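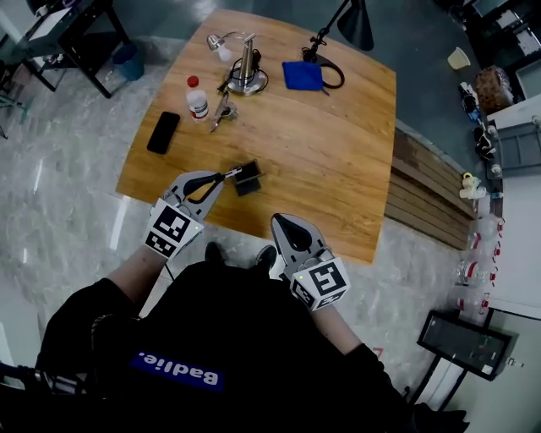
Die Kleiderordnung in kleinen Betrieben gehört zu jenen Fragen, die in der Literatur zur Arbeitsorganisation nur am Rande behandelt werden. In den Handbüchern, die dem Verfasser zur Verfügung stehen, nimmt sie selten mehr als 2 Seiten ein, und diese beschränken sich meist auf Schutzkleidung und Hygiene. Im täglichen Umgang wird dagegen sehr genau wahrgenommen, was jemand bei der Arbeit trägt. Ein schwarzes Hemd mit kurzen Ärmeln und einem blauen Schildchen nahe dem Saum, weiß beschriftet mit »Badlie.«, genügt am Holztisch einer Werkstatt vollkommen und würde am Empfangstresen desselben Hauses möglicherweise zu einer Rückfrage führen. Mit dieser Grenze zwischen Werkstatt und Empfang befasst sich der vorliegende Beitrag.

Anlass ist die Neufassung der Hausordnung bei Woldegiorgis in Ustport, an deren Vorbereitung der Verfasser beratend beteiligt war. Der Betrieb beschäftigt 82 Personen, von denen 58 regelmäßig keinen Kundenkontakt haben. Die bisherige Regelung unterschied zwischen diesen Gruppen nicht. Sie verlangte von allen Beschäftigten »angemessene und gepflegte Oberbekleidung in gedeckten Farben« und überließ die Auslegung den jeweiligen Abteilungsleitungen. Das Ergebnis war eine Vielzahl mündlicher Absprachen, die sich zum Teil widersprachen. In der Buchhaltung waren Turnschuhe gestattet, im benachbarten Einkauf waren sie es nicht, obwohl beide Abteilungen denselben Flur und dieselbe Teeküche benutzen.

Frau Helmi Kauppinen, die das Personalwesen leitet, hatte im Januar eine schriftliche Befragung durchgeführt. Gefragt wurde, ob die bestehende Regelung bekannt sei, ob sie als verbindlich angesehen werde und welche Änderungen gewünscht würden. Es gingen 80 ausgefüllte Bögen ein. Bemerkenswert erscheint, wie häufig in den freien Anmerkungen die Frage der Aufdrucke und Etiketten zur Sprache kam. Mehrere Beschäftigte baten um Auskunft, ob sichtbare Herstellernamen als Werbung zu gelten hätten. Andere wandten ein, dass unbedruckte Oberbekleidung im Handel zwar erhältlich sei, nach außen gesetzte Markenschilder sich jedoch kaum vermeiden ließen.

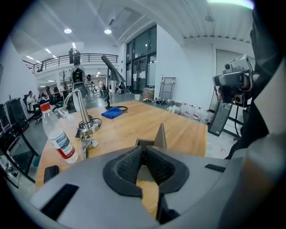 Der erste Entwurf sah vor, sämtliche sichtbaren Firmenzeichen zu untersagen. Gegen diese Fassung sprach sich insbesondere Herr Bilal Qudah als Vertreter der Belegschaft aus. Er wies darauf hin, dass eine solche Vorschrift jede Abteilungsleitung zur fortlaufenden Begutachtung von Hemdsäumen und Brusttaschen verpflichte. Der Verfasser teilt diesen Einwand. Eine Regel, deren Einhaltung nur durch kleinliche Kontrolle festgestellt werden kann, schadet dem Betriebsklima in höherem Maße, als ein gesticktes Emblem es je könnte.

Die nunmehr beschlossene Fassung verzichtet daher auf ein allgemeines Verbot. In Bereichen mit Kundenkontakt wird einfarbige Oberbekleidung mit Kragen erwartet. In allen übrigen Bereichen entscheiden die Beschäftigten selbst, soweit Bestimmungen des Arbeitsschutzes nicht entgegenstehen. Großflächige Aufdrucke politischen oder beleidigenden Inhalts bleiben unzulässig. Kurze Ärmel sind ganzjährig gestattet, was im Entwurf noch auf die Sommermonate beschränkt war und zu der berechtigten Frage geführt hatte, wer den Beginn des Sommers feststelle.

Offen geblieben ist die Behandlung der Außenstelle in Melstead. Dort gilt bis auf Weiteres die Hausordnung des Vermieters, der Stondine, die für gemeinsam genutzte Eingangsbereiche eigene Vorgaben enthält. Eine Angleichung wird angestrebt, setzt jedoch die Zustimmung beider Seiten voraus. Über den Fortgang der Gespräche soll an dieser Stelle zu gegebener Zeit berichtet werden.

Zuschriften aus anderen Betrieben sind willkommen, insbesondere solche, die Erfahrungen mit gestellter Arbeitskleidung betreffen. Der Verfasser steht dieser Lösung zurückhaltend gegenüber, verfügt hierzu aber bislang nur über wenige eigene Beobachtungen.

21. August 2018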